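Budget for a second pair of grippers - need numbers before March

kmollel
We run one pair of hand-held grippers on the folding work and I have to put in a request for next year. Clindura quoted 800 per unit, with pads extra at 38 a set. Tetus is cheaper but won't commit to a delivery date. Most of our hours go on clothes laid out on a bed, like the folded purple one on the plaid. 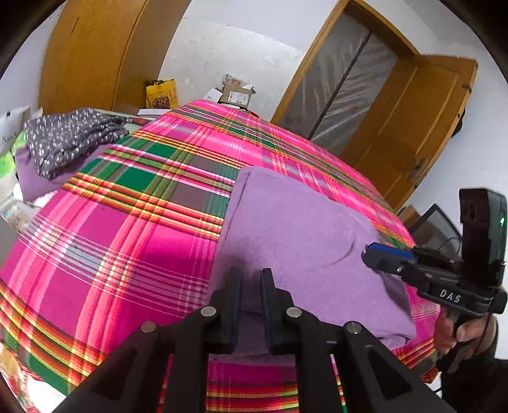 What I can't work out is spares. Do I budget for pads only, or pins and cables too?

dwyn_h
Pads and cables. We changed pads 3 times last year and never touched a pin. I'd put 300 aside for spares and leave it there.

gowdafan
Disagree. If a linkage goes you lose a week waiting. Buy a whole spare unit.

dwyn_h
At 800? For something that sits in a drawer? Kuverik will lend you one while yours is in for repair.

kmollel
Kuverik's loan terms changed, so I'd have to check. The large pieces are the ones that take up our time - a waistband and that much fabric is slow going with two hands. 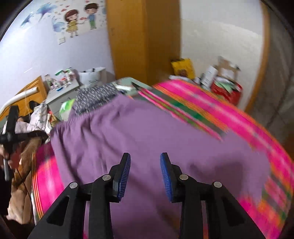 Household Tasks Group - Equipment and Purchasing

I'll ask for two units, plus 300 for spares. If it gets trimmed, the spares stay in.

gowdafan
Fine, but get the Tetus date in writing first.

Dwynwen Harries has the old order forms if you want them.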